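Unit 3: Flat belt conveyors, loading and part stability

3.1 Frame and belt

A short flat belt conveyor consists of a belt, two side rails, an end roller at each end and a set of legs. The side rails are commonly aluminium extrusion. The grooves in the profile take sliding nuts, so guides, stops and sensor brackets can be moved without drilling. The Trirklow bench used in this module follows the same layout. Belt tension is checked before each session, with the drive isolated.

3.2 Placing a part

A part is stable on a moving belt when its centre of gravity stays well inside its footprint during starts and stops. Tall parts on a flat base should be set down base first, with the long side of the base along the direction of travel where space allows. A part whose mass sits towards one edge of the base will tip sooner in that direction.
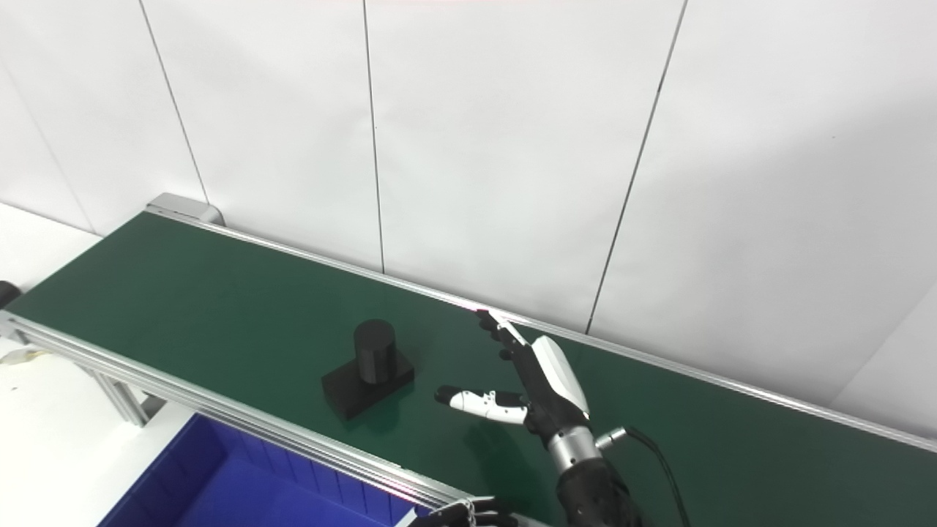 Students at Lekau have asked whether a rougher belt would solve the tipping problem, and the reply from Foris was that it would make matters worse for tall parts: with more grip the base is held and the top goes over, where a smoother belt would let the whole part slide.

3.3 Exercise

Take a part with a base 55 mm long and its centre of gravity 30 mm above the belt, midway along the base. Find the greatest deceleration before tipping. Repeat with the centre of gravity moved 8 mm towards the leading edge. State the friction coefficient at which sliding and tipping begin together in each case.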